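# Small Shelf, Big Books: Your Questions

Welcome! We get a lot of mail about organizing books on little two-level shelves, and we love every bit of it. Consuelo Salazar and Rawan Nasrallah updated these answers on 19 Mar 2025.

**Do I have to empty the shelf first?**
We think so! Spread everything out where you can see the covers. You'll find something you forgot you had (Rawan found a picture book she'd been missing since January).

**Flat or upright?**
Both are great. Flat stacks are lovely for wide paperbacks, and you can read the spines from across the room. Tall hardcovers usually do better standing, with a side panel to lean on.

**How high can a flat stack go?**
We stop when pulling out the bottom book becomes a two-handed job. For a novel of 300 pages or so, that comes sooner than you'd think! 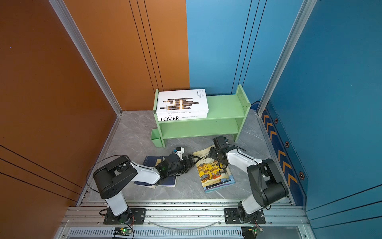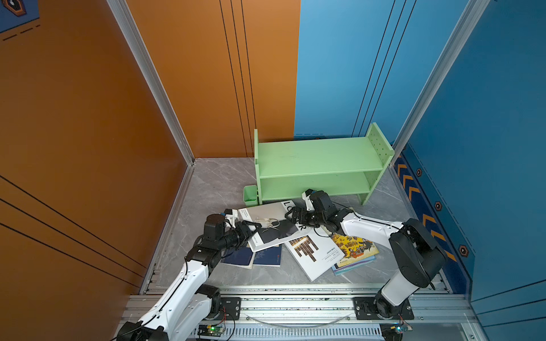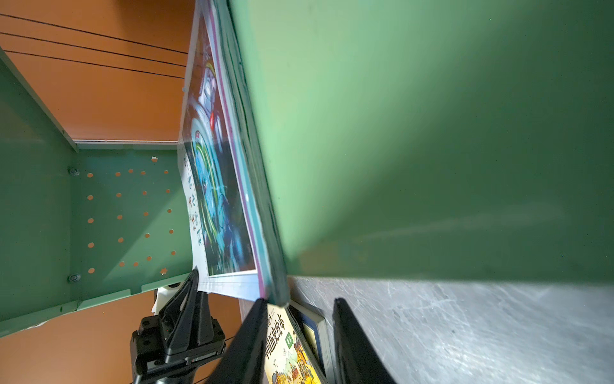
*First: two books stacked on the top board, "LOVER" underneath. Second: six books out in front of the green shelf. Third: a hardcover picture book with Chinese characters on the cover.*

**My picture books are all different sizes. Help?**
Oh, we have this too. Line up the spines and let the other edges wander. Biggest at the outside, smallest in the middle also looks terrific.

**What about books in more than one language?**
Mix them! Noemi Sorensen keeps hers sorted by color and swears she can find any of the 74 in seconds.

**How do I clean smudges off a painted board?**
A barely damp cloth, then a dry one. Wait 30 minutes before the books go back.

**Can I send you my shelf?**
Please do! Write to Consuelo at the Porlow reading room and tell us what's on the top board.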